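Print this item | E-mail this item

Operations Notes – September

Cloth handling moves to the round table

Stukitz has moved the manual side of its cloth-handling work out of the packing hall and onto the main office floor at Trimberg. The change affects everyone who used to fold and sort at the line, and several people who did not. This item covers what is different in the daily routine, how the hours are booked, and what has not been settled yet.

The background is familiar to most readers. The automated folding cell, supplied by Drustine, handles stiff and flat goods without much attention. Knitted and fuzzy goods are the weak point. They stretch at the pinch, the lower edge rolls under, and the cell stops and waits for a person. Before the summer an operator cleared each stop by hand and restarted the cycle. The stop was logged, but the log said nothing about how the operator had picked the item up.

Under the new arrangement, operators do the pickups themselves with hand-held grippers. The recordings go to the Rotich software group, which uses them to set the approach angle and closing force for the cell. 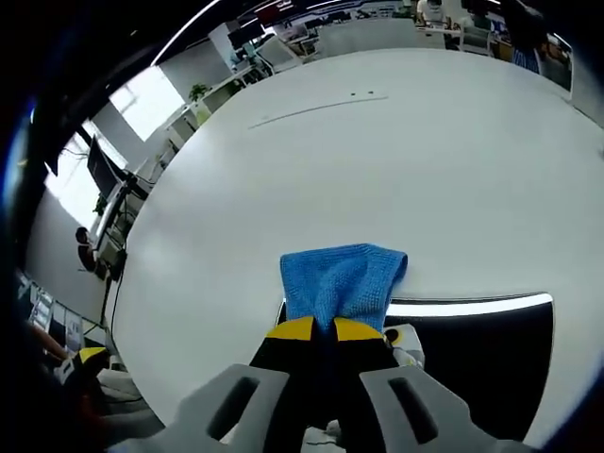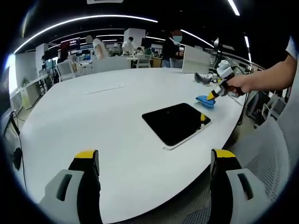
Pickup work is now a separate task code with its own rules, and it should not be booked as line time. A session lasts 35 minutes and is followed by a 20-minute break from gripping, during which ordinary desk or line duties are fine. The limit applies per person, so swapping the gripper to the other hand does not extend it. Practice pieces such as the blue cloth are to be taken between the yellow tips and lifted clear of the table before they are set down. Sliding a piece to the table edge and catching it there is faster, but the cell has no edge to work with and those recordings are discarded.

The skill involved is different from folding. At the line, an experienced operator uses both hands and feels the fabric tension through the fingertips. With the gripper most of that feel is gone, and the work depends on watching the fabric gather at the pinch. Operators with long service reported that their first sessions were slower than those of new staff. The difference closed after several days. Supervisors have been asked not to compare individual session counts, and the counts will not appear in annual reviews.

Pay grade is unchanged for now. The works agreement describes line operators by station, and the round table is not a station under that text. Until the wording is revised, pickup sessions are paid at the operator's existing rate plus the training supplement. The supplement must be claimed on the blue-bordered form. Claims entered only in the time system were rejected in the first pay run and have to be resubmitted.

At the line itself, the cell now stops less often on knitted goods. The target for the trial is 82 percent of knitted items folded without a person stepping in. The cell has reached that figure on single shifts – mostly on the morning shift, when the lots are small and uniform – but has not held it over a full week. Mixed lots remain a problem. Two line positions have been changed from restart duty to lot sorting ahead of the cell, and both were filled from the existing team.

Recordings are kept for 365 days and then deleted. They are stored under a session number without the operator's name. Requests to view or remove a session can be made at the Trimberg office with the session number. The number is printed on the slip handed out at the start, so please keep it.

Still open: whether the night shift will take part, where the second set of grippers is to be stored, and who approves new fabric types. Questions on booking should go to the shift desk before 3 p.m.

Related items
Drustine cell: revised restart procedure
Lot sorting ahead of the cell – who does what
Training supplement: how to claim
Trimberg office floor plan, updated

Contact | Copyright Stukitz, all rights reserved | Back to top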